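Heat Loss in Rented Housing: Findings from Dolton
Zhenhua Kong and Ayana Belay

Chapter 2. Method

A questionnaire was sent to 385 households in Dolton in October. Of these, 124 replied – a lower share than in the earlier Mevton study.
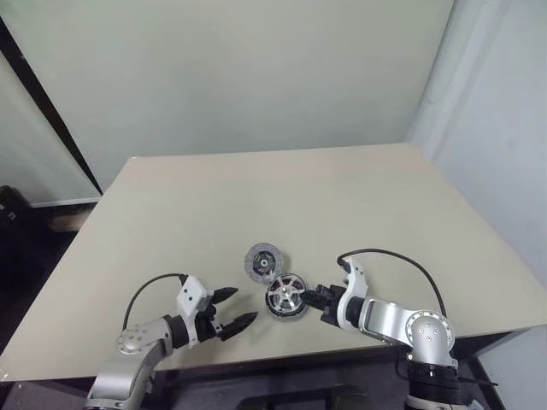

Figure 2. Two round parts on a tabletop.

Tenants were asked about drafts, window type and monthly heating cost. Replies from the Berhe district were treated separately, as most homes there share one boiler.

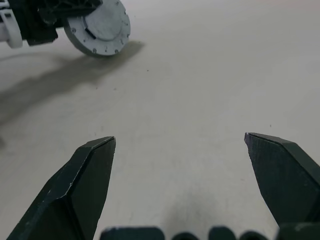
Page last changed: October, 14:13

2.1 Limits

Owners were not surveyed. Heating bills were reported by tenants and were not checked against meter readings.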